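In April I finished my first year of law school as a student who is older than most of her classmates. Several people wrote to me and asked how the clinic works and if I can recommend it. I promised an answer, so I will try to write it properly.

First, a few words about how I came to it. Before, I worked in the office of a freight company called Skostesen, where I translated contracts. I knew what the clauses said but I did not always know what they did to a person. A driver once asked me if he must really pay for a broken pallet, and I could only read him the paragraph again, slower. This bothered me for a long time. 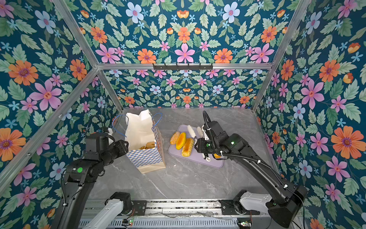

The housing clinic is open to students from the second semester. You need to apply with a letter, and there is an interview which takes less time than you fear. I was asked only two things: what I do when I don't know the answer, and if I can come in the evenings. There were 13 places. My supervisor was Chaimae Lamrani, who has worked with tenants for many years and who corrects every letter with a green pen.

My first letter came back almost completely green. I had written it in the style of the judges we read in class, with "notwithstanding" in it, and even "heretofore". She asked me who would read it. I said, the landlord. She asked, and who else? Of course, the client must also read it and sign under it. I wrote it again in five sentences, and it was a better letter.

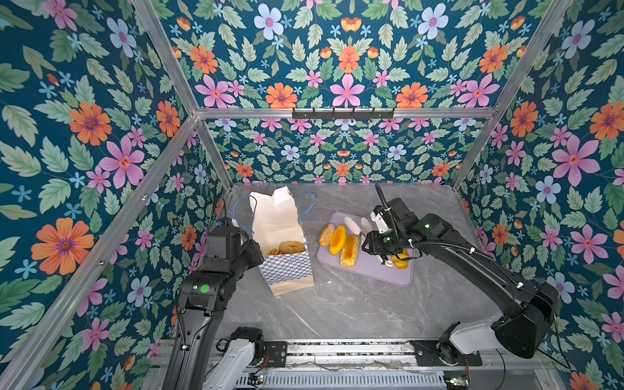
*Flowers on a deep teal background, orange and pink ones mostly.*

I think this was easier for me than for some of my classmates. When English is your second language, you learn early to look for the short word. In seminars it makes me feel slow, but at the clinic table it was useful. Many of our clients also speak English as a second or third language, and they relaxed a little when they heard my accent.

Now the practical part, for those who asked.

## What a clinic week looks like

You have two evenings with clients and one meeting where all cases are discussed. Between them there is reading, phone calls and a lot of waiting for somebody to call back. I had five cases during the semester. Four were about deposits and repairs. One was about a notice to move out, and I am not allowed to write about it here, so I will not.

The deposit cases sound small. One client was missing 200 dollars, and I admit that I thought at first, is it worth so many hours? Then she showed me her notebook where she wrote down her expenses for the month. I did not think it again.

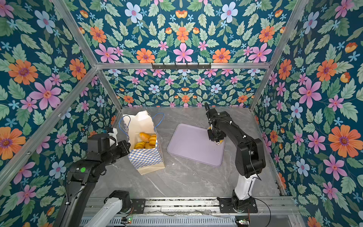
## What I would do differently

I would ask for help sooner. I lost one whole weekend with a question about notice periods, and Tanveer Mohmand, who sat beside me in property class all year, knew the right section by heart. I would also write my notes on the same evening. After two days you remember the client's voice but not the dates – and the dates are what you need.

Please also learn to use the case software before your first client comes. Ours is called Lotik and it does not save by itself. I say this with pain. 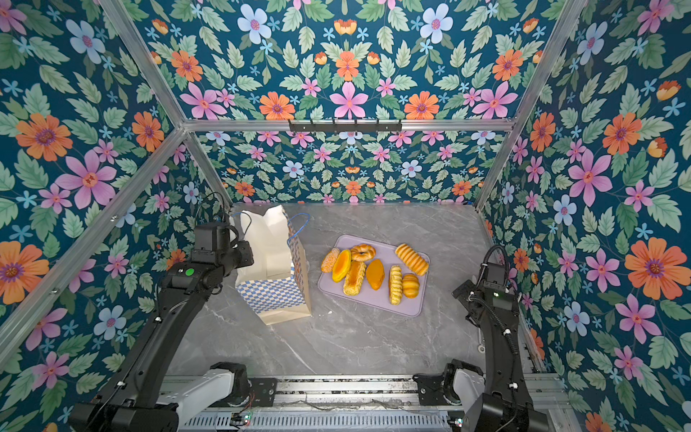 *A black rack with small hooks, in the middle of the crossbar.*

Some of you asked if the clinic helps to find a job. I can't say yet. I have applied to a small tenant law office for the summer and I am waiting for their answer. If it is a no, I will probably stay at the clinic, where they need people who can translate during the holidays.

For the person who asked about the grading: it is pass or fail, and the letter you write at the end about your own work is part of it. Mine is not finished. I have the first page and it is already full of green.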